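## Bench Notes: Looking After the Hand Grippers 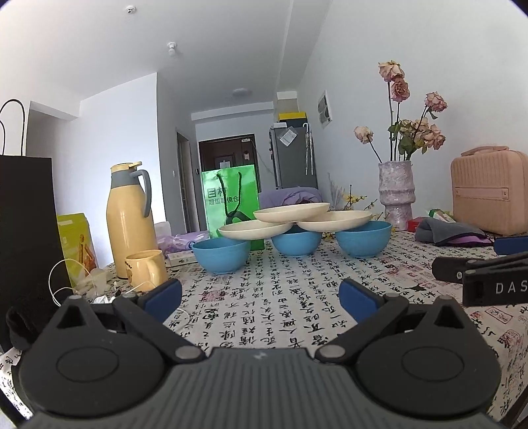 *Page last changed: September, 4:30 p.m.*

Well, it's been a busy stretch at the Gadamville bench, and several of you at Flarside have asked how we keep the hand grippers in shape, so pull up a chair! The blue finger pads are where I always begin. I open them wide, as on the near gripper up top, wipe each one with a barely damp cloth, and feel along the edges for any lifting. Next come the two silver pivot pins. A drop of Skadix on each is plenty (I was far too generous my first month, and spent an evening cleaning it off the linkages).

Then I like to try things out on crockery. Three blue bowls with three cream plates stacked across them make a lovely check, as a plate will tell you very quickly if one pad is closing ahead of the other. Our log now stands at 326 closings on the current pads, and we swap them at 30 days regardless. Spare pads are in the Rezende drawer, bin 246, and please do write down what you take!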